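The wall that is meant to save us

My sister-in-law Liliana Ferri has put a wall in her garage. There was a wall there already, but this one is corrugated aluminium with a rail along the top, and you hang grey plastic panels off it, and the panels have holders moulded into them, and the holders hold things. She paid $771 for it, installed, and she now talks about it the way other people talk about a kitchen.

I have nothing against hanging things up. My father, who was a plasterer, kept his tools on nails. He hammered in a nail where he wanted the tool, and if he bought a bigger tool he hammered in a bigger nail. What bothers me is the idea that somebody in a design office can decide beforehand what shape my belongings ought to be.

Look at any of these moulded systems in the shop. There's a slot, then another slot, then a box. The slot will take something flat and narrow. I own a few flat, narrow things, and they live quite happily in a drawer. What I need help with is the hose fitting, the half tin of paint, the bike pump with the broken clip and a bag of tent pegs that has followed me through 6 house moves. No one moulds a bracket for those.

Liliana says I'm being difficult. Her neighbour Osvaldo Cirillo has the same setup and swears he can find anything in 30 seconds. I believe him. Osvaldo could find anything before, as he has always been that sort of man, and I doubt the grey plastic deserves the credit. 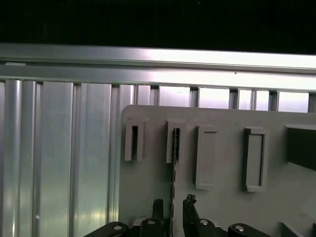
Then there's the expanding. You start with one panel and the rail runs on well past it, so naturally you wonder about a second. Liliana has already priced one. Meanwhile the stuff that doesn't fit has gone into a tub under the workbench, the same colour as the panel, and I notice it has a lid.

She has offered to have one put in at my place for my birthday in October. I've asked for a box of nails. I'll probably need almost 14 of them, and I know where the hammer is.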